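Filed under: Shared Spaces > Checks and Chores

Filbridge workroom, table and drying rack check, June

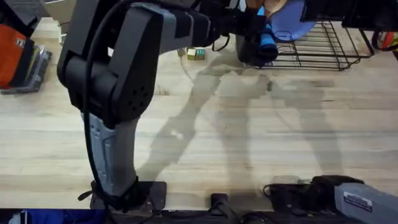 Done before the morning lot came in, kettle first, clipboard second.

1. Rack stands level and doesn't rock. PASS. It rocked all spring, until Giang folded a beer mat under one corner. The beer mat is now equipment.

2. Plates stacked so they can't slide. COMMENT. A plate leaning at a jaunty angle is still leaning. Stand it up properly.

3. Rack used for crockery only. FAIL. Socks and dusters have their own line by the window, put up at a cost of 17 pounds and one thumbnail.

4. Tabletop clear of small items. FAIL. Toy blocks. Lovely things, murder on a bare heel once they reach the floor. Box, please.

5. Cables kept off the working area. COMMENT. Clip them along the back. There are 122 clips left in the drawer, so supply is no excuse.

6. Floor beside the table clear. FAIL, second month. Bags and cases go on the shelf, where they have never tripped anyone.

Recheck in 2 weeks. R. Watkins

Comments (3)

Shabnam Malik: Item 3, the line by the window fell down at Easter. Does that count as a fail for the line?

Rhydian Watkins: It does now.

Rosario Sanna: Can I have my beer mat back?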